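Clevside sets out rules for testing home robots in simulation

Developers who want to try out household robots in Clevside's sheltered flats will have to show a full record of simulated trials first, under a code of practice published in July.

The code runs to 17 pages and covers two-armed robots meant for kitchens, hallways and bedrooms. It was drawn up by the housing provider Grilholm together with Staken, a testing firm based in the town, after a consultation that drew 609 responses from tenants, relatives and care staff.

Until now each developer has decided for itself how much simulated work to do before a robot goes near a tenant. Some have handed over detailed logs. Others have sent a short film and a covering letter.

"We were being asked to compare things that could not be compared," said Bianca Bucur, who led the drafting at Grilholm. "One firm's pass was another firm's fail. We wanted the same questions answered by everyone, in the same order."

The main rule is that every simulated run must be kept, including the ones that go wrong. Developers will no longer be able to send in a selection. Each run has to be stored with the version of the software used, the starting layout of the room and the view from the robot's own camera.
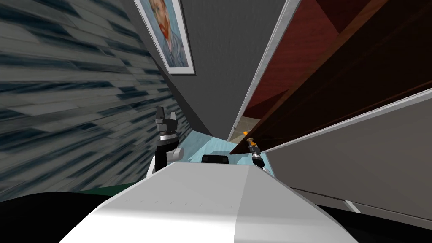
Rooms used in the trials must be furnished and must vary from one set of runs to the next. The code says that wall coverings, pictures, doors and cupboards should all be changed between sets, so that a robot does not come to depend on a single familiar room. Small items left on worktops or on the floor have to be included as well.

Staken said it had looked at logs from 2569 simulated runs while the rules were being written. In many of them the robot did well in one kitchen and badly in the next, although the task was the same.

Octavian Oprea, a test engineer at the firm, said the camera record had been the most useful part. "A table of results tells you that the arm stopped. The camera view lets you see what the robot had to go on when it stopped. If the view is tilted, or half of it is taken up by the robot's own body, we want to know that before anyone signs it off."

The code asks developers to report how often the robot's body or arms block its view of the work surface. It does not set a limit. An earlier draft did, but the figure was dropped after several firms said it would rule out some camera positions altogether.

There are seven conditions a robot must meet before it can move from simulation to an empty flat, and a further set before it can be used with a tenant present. The first group includes a stop command that works at any point in a task, a cap on arm speed near doorways and a written account of any contact with walls or furniture. A person trained by Grilholm must be in the flat for all of the early visits.

Results from simulation cannot be used on their own to claim that a robot is safe. The code says this on its first page and again in the section on publicity, where it also asks firms to label simulated pictures clearly in leaflets sent to tenants.

Kalliopi Lazaridis, who spoke for tenants during the consultation, welcomed the labelling rule but said she would have liked the code to go further on consent. Tenants can refuse a trial at any time, but they have to do so in writing or through a member of staff.

"Plenty of people here would sooner just say no at the door," she said. "That should be enough."

Grilholm said it would look at the wording again when the code is reviewed.

One developer, Cârstea, has already agreed to resubmit its earlier trials in the new format. Despina Avram, its head of product, said the work would take the company several weeks, mostly because older runs had been saved without their room layouts and would need to be repeated.

Copies of the code are available from Grilholm's main office, and a large-print version can be requested at reception.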